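Cuaderno de taller, encuadernación y papel
03/05/2022

Sigo con el libro de cuentas de la casa Macapagal. Ayer quedó desmontado el primer cuadernillo y hoy he terminado de soltar los demás. La costura original es de hilo de lino sobre cordeles, bastante sana por el centro y comida en los extremos. El lomo lleva encima una reparación de 1996 con cola blanca, según la nota a lápiz de la guarda trasera. Esa cola es lo que más tiempo está llevando.

Pruebas de reblandecimiento sobre el lomo: con agua sola no se mueve nada. Con cataplasma de metilcelulosa cede la capa de arriba a los 22 minutos, pero la que está en contacto con el papel sigue igual. Con mezcla de etanol y agua al 50 % hincha mejor y se levanta con plegadera de teflón, sin arrastrar fibra. Me quedo con esta última, aplicada a pincel y en tramos cortos. Antes hay que comprobar la tinta de cada cuadernillo, porque la roja de los totales ya dio problemas en la primera prueba y dejó un cerco rosado en el secante.

Geum-ok Myung ha pasado a mirar las hojas del principio. Opina que las manchas pardas del margen son de humedad antigua y que no conviene perseguirlas. De acuerdo. Limpieza en seco con goma rallada y brocha, y nada más. Me ha pedido que guarde aparte las tiras de pergamino del lomo, con su número de cuadernillo, por si tienen texto por la cara pegada. En una se leen restos de letras, sin que pueda decir todavía de qué.

El papel japonés Grinik de 2 gramos va bien para los desgarros pequeños y se pierde casi por completo al secar. Para los pliegues de fondo se queda corto. He probado el siguiente gramaje, rasgado a mano con línea de agua, y aguanta el doblez sin marcar escalón. Queda poco en el cajón, así que hay que pedir más antes de empezar con la segunda mitad del libro.

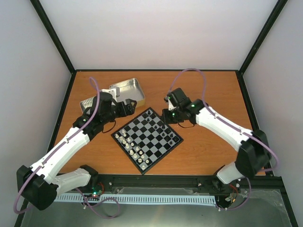
¿Conviene reforzar los pliegues antes o después de prensar las hojas?

Antes, con la hoja apenas humectada y el refuerzo puesto por la cara interior del pliegue. Si se prensa primero, la hoja queda plana, pero el refuerzo vuelve a ondularla y hay que repetir el prensado. Secar entre secantes y tejido sin tejer, con peso moderado y cambio de secantes al cabo de una hora.

El engrudo de la semana pasada se ha tirado, olía agrio. El nuevo es de almidón de trigo, cocido a fuego lento y pasado tres veces por el tamiz. Ha salido más espeso de lo que quería. Para los refuerzos lo rebajo hasta consistencia de nata líquida; para las charnelas lo dejo como está.

La prensa Fernero sigue apretando más por el lado izquierdo. He puesto una cuña de cartón gris como apaño, pero se nota en las hojas grandes. Hay que desmontar el plato y mirar el husillo. Mientras tanto, los bifolios van al tablero con pesas.

Cartón para las tapas nuevas: el de Ovix tiene buen pH pero viene con la fibra atravesada respecto al corte que necesitamos. Si lo giramos se desperdicia casi media plancha. Preguntar si lo sirven en el otro sentido.

La entrega está prevista para noviembre y vamos bien de plazo si la tinta roja no obliga a fijar hoja por hoja.

Pendiente:
Acabar de quitar cola en los cuadernillos cuatro a siete.
Fotografiar las tiras de pergamino por las dos caras.
Hilo de lino del grueso original, comparar con la muestra guardada en el sobre.
Devolver el tamiz fino a la pila del fondo.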